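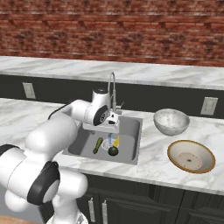 A simulated kitchen sink task with a white arm and parallel gripper over the basin.

Rostthorpe opens gripper comparison in simulation

Rostthorpe has released the first results of Jedum, its program for comparing robot grippers in computer-rendered kitchens before any hardware is bought.

The first round set 2 parallel grippers, the Rey and the Nekuvness, against the same sink and countertop tasks. Each gripper ran 400 trials on the same arm and controller settings. Objects ranged from long vegetables to small round fruit, with starting positions changed between trials.

The Rey dropped its object in 31 trials, most often when picking up round items near the sink wall. The Nekuvness dropped fewer but took longer to line up - a gap the team plans to study with a second controller.

Trial logs and scene files are free to download. A larger round of around 2,000 trials, with added wrist camera settings, is planned for June.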